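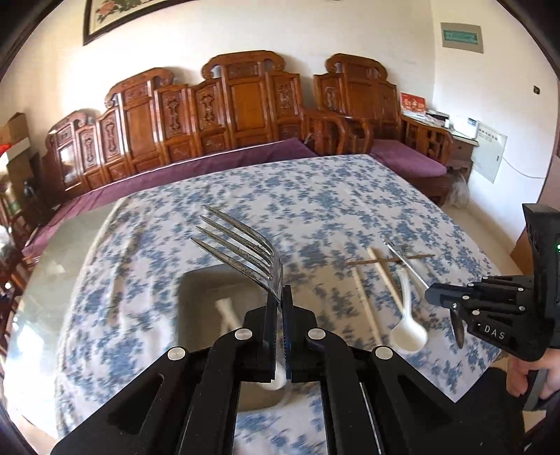

Table-setting team passes the 2,000 mark and keeps going

Tuesday, July 17, 2018
By Mansa Dankwa

I went over to see the Cunwood summer robotics club last week thinking I'd stay for twenty minutes, and I was there until they stacked the chairs. If you've ever tried to get a kid to put the silverware away, you'll understand why I got hooked. These students are doing it over and over, on purpose, with hand-held grippers, and arguing about forks the whole time!

The project is called Grukora (one of the kids made the word up in March and it stuck). The idea is pretty simple to say. A person works a pair of grippers by hand, picks up a fork or a spoon or a chopstick, puts it in a tray, and the whole thing gets recorded. Do that enough times and you've got something a robot arm can learn from. When I visited, the club was up to 2,763 recorded pickups, and the goal they'd set back in the spring was only 1,000 more than they had at the time, so everyone was in a good mood.

Forks turn out to be the troublemakers. I figured it would be the spoons, with those round bowls, but Ewurabena Quaye, who coaches the club, set me straight on that. "A fork wants to spin," she told me. "You grab it by the neck, you lift, and if you're a little off center the tines swing around on you." The students like to hold one straight up for a second before moving it, so they can tell whether the grip is any good. I tried it myself and dropped the fork on my first go, and on my second, and then I handed the gripper back to a twelve-year-old who did it without looking up from her conversation.

Chopsticks are their own story. Thin ones lie so flat on a tablecloth that the jaws tend to bunch up the cloth along with them. The club has had a running debate about whether to use a cloth at all. One side says a bare table is easier and they'd get through more pickups in an afternoon. The other side says people eat on tablecloths, so the robot had better get used to it. The cloth side seems to be winning, and I have to say I'm with them. They like a busy flower print, too, because the harder it is to pick out a spoon against the pattern, the more the recordings are worth later on.

What comes next is the Westen meet in the fall, where teams bring whatever they've trained and let it loose on a table somebody else has laid. Cunwood is entering two events, a sorting round and a free-for-all round where the judges choose the utensils. The kids are a lot more nervous about the second one. There's a rumor going around about ladles.

Before then they need to get their recordings cleaned up, and that's slow work. Each one gets watched by two students, and if they don't agree that the grip was solid, it goes in a pile for Ewurabena to look at. She says the pile is getting smaller. The kids say she's getting nicer.

The club could use more utensils, by the way, and the odder the better. Bent, tarnished, mismatched, missing their partners, all fine, as long as they're washed and they aren't sharp (no steak knives, please). I've already cleaned out my own kitchen drawer and found a melon baller I have no memory of buying. Drop-offs are welcome at any club session, and families who want to stay and try the grippers can just ask. I'm going back next week to see if I can get a fork in the tray.

Contact the newsroom | © 2018 Cunwood community news | Back to top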